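Objet : Re: [meubles-bois] Buffet vitré, vos avis avant que je ponce tout

Bonjour la liste,

Merci pour vos réponses, je n'en espérais pas tant ! Je reprends le message de Hjalti, qui m'a fait gagner une bonne semaine :

> Ne ponce surtout pas les façades de tiroir à la machine. Sur du
> lamellé chaque bloc boit l'huile à sa façon, et si tu creuses un
> joint tu le verras toujours. Papier 286 à la main si tu en trouves
> (j'en ai un vieux stock Havbridge), sinon le plus proche.
> Et vas-y doucement, on ne rattrape pas un bois trop creusé.
>
> Hjalti Þrastardóttir

Donc acte. Le meuble vient d'un dépôt-vente d'Ascombe, il est dans le salon depuis juin et je l'ai rempli de livres avant même d'avoir décidé quoi en faire (mauvaise idée, je sais). Ce qui me chiffonne, c'est le tiroir de gauche : les blocs sont très pâles, presque rosés, et puis en bas à droite, contre le montant, il y en a un franchement brun orangé. J'ai d'abord cru à une tache – mais non, je pense que c'est le bois lui-même.

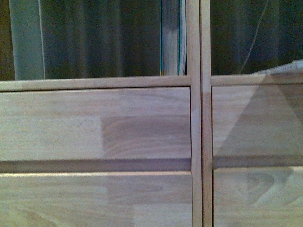

Ce que je compte faire, sauf si vous criez

1. Vider derrière les vitres et enlever les deux tiroirs du haut.
2. Nettoyer au savon noir très dilué, laisser sécher 2 jours.
3. Égrener à la main dans le sens du fil, sans insister sur les joints.
4. Une couche d'huile Urnuseo incolore, essuyée au bout de 30 minutes. Je testerai avant au dos d'un tiroir.

Pour les montants et la traverse sous la vitre, j'hésite encore. Ils sont clairs, plutôt jolis tels quels, et j'ai peur que l'huile les jaunisse. Quelqu'un a-t-il déjà huilé seulement les façades ? Est-ce que ça jure ?

Bises à tous,
M. MacLeod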